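Workshop notebook – sorting bench
Cusedville site, Room 302
October 28, 2021

Purpose of entry: to record the present arrangement of the container sorting bench, the decisions taken on labels and baskets, and the points still open before the January intake.

Background. The bench receives drink containers collected from the building's kitchens and meeting rooms. Until this month everything arrived in one bag and was separated on the floor beside the sink. This was slow, and it left a sticky patch that cleaning staff reported more than once. The Makhubela report on the building's waste recommended that separation be done at table height, with one open container for each material and a label that can be read from a standing position. The bench has been set up on that basis.

Categories. Three are in use: glass bottles, plastic bottles, and metal cans. Paper cups and cartons are not handled here and go straight to the general bins in the corridor. A fourth category for cartons was discussed and set aside, because the hauler does not accept them separately under the current agreement. Caps and lids are dealt with further down.

Baskets. The first trial used rigid plastic crates borrowed from stores. They were sturdy but too deep. Glass dropped into them struck the bottom hard, and a short person had to lean over the rim to see what was already inside. The crates were returned. Fabric baskets with low sides were ordered from Zolska under order number 2536. They are soft enough to quiet the bottles and shallow enough that the contents can be checked at a glance. The dark lining hides stains better than expected, so the inside must be checked by hand and not by eye when deciding whether a basket needs washing.

Washing was tried on one basket, by hand, in cool water with dish soap. The fabric kept its shape but took two full days to dry, and the stiffening in the base was still damp on the second morning. Washing is therefore to be done only when the bench is out of use. For ordinary care, wipe the lining with a damp cloth and leave the basket open overnight.

Labels. The first set was handwritten on masking tape and stuck to the basket fronts. The tape did not hold on the woven fabric and was found on the floor each morning. Printed cards are now used, set in front of the baskets so that they can be moved or replaced without touching the fabric. The wording is short and in large bold letters. There was some disagreement about the word for the glass category. "Glass" was proposed, and would match the hauler's own form, but "Bottle" was printed first and has been kept for the time being. The objection is noted: a plastic bottle is also a bottle, and a new person may reasonably put one in the wrong basket. The matter is to be reviewed when the next set of cards is printed.

Order on the bench. The baskets stand side by side in one row with no shelf or divider between them. Glass is at the left, plastic in the middle. An earlier plan placed glass in the middle, on the grounds that it is the heaviest. In practice people reached across it to get at the other two, and a bottle was knocked over the side. The present order is to be kept so that regular users can learn it. 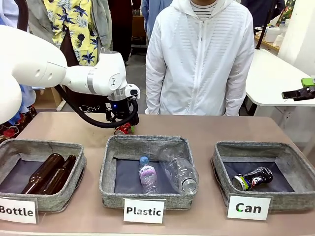 Should the cans be crushed before they go into the basket?

Crushed cans are preferred, and a light squeeze by hand is sufficient. Flattening them completely leaves sharp folds in the metal that catch on the basket lining, and the hauler accepts them in either condition.

Bottle handling. Glass is to be laid on its side and lowered by hand to the bottom of the basket. Bottles left standing tend to topple when the basket is carried, and the noise alone is a nuisance to the office next door. Plastic bottles may stand or lie as convenient. Brown glass and clear glass go together; the hauler separates by color at its own yard.

Caps. Plastic screw caps stay on plastic bottles. Metal caps come off glass bottles and are kept in a lidded tin under the sink. The tin is emptied with the cans. Labels on bottles, whether paper or film, do not need to be removed. Time was spent on this in the first week and it served no purpose.

Rinsing. One rinse in cold water is enough. Containers should be drained upside down in the rack before they reach the bench. The Tolludex absorbent mat placed under the rack has performed well – it was wrung out at the end of each day and showed no odor. A second mat has been requested for the area between the sink and the bench.

Weights. The kitchen scale on the bench reads in steps of 2 grams, which is adequate for full baskets but of little use for single cans. An empty basket is entered on the log sheet as 200 grams and this figure is subtracted from every reading. Anyone who swaps in a different container must write its own empty weight on the sheet before use. Two lines from last week had to be struck out for this reason.

Open points.

The wording of the glass label, as above.

A cover for the glass basket during transport to the loading area. A folded towel is used at present – this is acceptable but untidy.

Storage for full bags of cans. The cupboard in Room 302 fills quickly and the door no longer closes properly once the third bag is in. Facilities has been asked for space on the ground floor and has not yet replied.

A spare basket of the same pattern, to be kept on hand so that washing does not interrupt work. To be added to the next Zolska order if the pattern is still listed. The January intake will be larger, and it would be preferable to have the spare in place before then.

Log sheets up to the end of this week are in the blue folder. The new sheets carry an extra column for the empty weight.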